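### 3.2 Where small snacks are kept, and what is printed on them

The shops in the survey fall into two groups. The first is made up of independent corner shops, most of them in the older part of Nindstead, with one owner and a single till. The second is the Lonine chain, whose branches all follow the same shelf plan. We treated the two groups separately from the start, as the independent owners decide for themselves where things go and the Lonine managers do not.

We collected till records from 25 shops, and these gave us 2,873 purchases that included at least one single-serve snack. Purchases of multipacks were left out. So were purchases made on account, which occur only at Stojanović, a family shop near the bus station that still keeps a book for regular customers. Till records say nothing about who was standing at the counter, so Sabina Ekanayake also spent the after-school hour in several of the shops with a notebook. Her notes are used here for background and were not coded.

In the independent shops, small snacks are rarely kept in one place. Long, narrow packets tend to end up near the till, in whatever holder the owner has to hand, and larger bags are pegged on the wall behind. Owners told us that a holder with sections is easier to refill than an open box, although they disagreed over whether the sections should follow price or flavour. One had tried both and gone back to price. Another sorted by how quickly things sold and moved the slow items to the smaller sections.

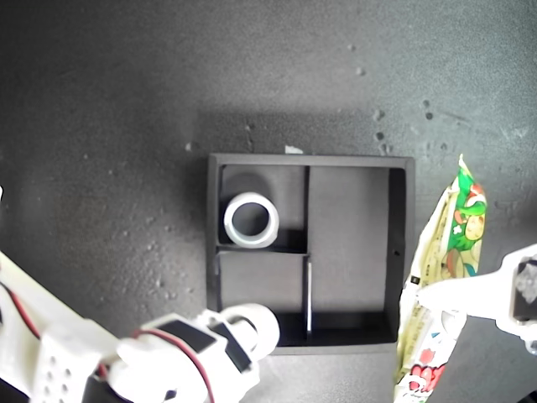

Price was the more common rule of the two. It has a practical side: children with a fixed sum in their hand ask first what they can get for it, and an owner who can point to one section saves time when the queue is long. Shops that sorted by flavour had more purchases of two different items together, but the difference was small and came mostly from one busy site in the Jirken district. With that site removed, we could not tell the two arrangements apart.

The Lonine branches keep all single-serve snacks on the second shelf of the main aisle, away from the till. Sales there are steadier through the day and show only a slight rise after school. This fits with earlier local work by Velimir Stan, who found that snack buying in the chain's branches was mostly done by adults as part of a larger shop.

The second part of the survey dealt with printed design. We wanted to know whether cartoon artwork goes with a particular kind of placing, and if so whether that was the owner's choice or the supplier's. We sorted designs into four types: plain lettering, photographs of food, patterns, and cartoon drawing. The last type covers a wide range. Some designs show a whole character with a name and a background. Others use only part of a face or a few heavy lines on a flat colour, and these were harder to classify. Two of us coded each design separately and then compared results. Most of the disagreements were between pattern and cartoon drawing, where a curved line might be read as a brow by one person and as decoration by the other. We settled these by counting a design as cartoon drawing when it had bold outlines and at least one mark that could be taken for part of a head.
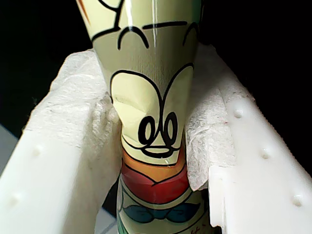 **Figure 4.** Cartoon drawing in bold black outline on a pale yellow-green ground. The upper curved strokes resemble brows or the top of a drawn head.

Under this rule, cartoon designs were more often placed low down in the independent shops than in the Lonine branches. Most owners said they had not thought about it. Several said the supplier's representative had set up the stand and they had left it as it was - a point we return to in Section 5.

Two limits should be noted. The till records cover June only, and the weeks before the summer break may not be typical. We also have no record of what was out of stock on a given day, so a low sales figure for one design may reflect an empty section and not a lack of interest.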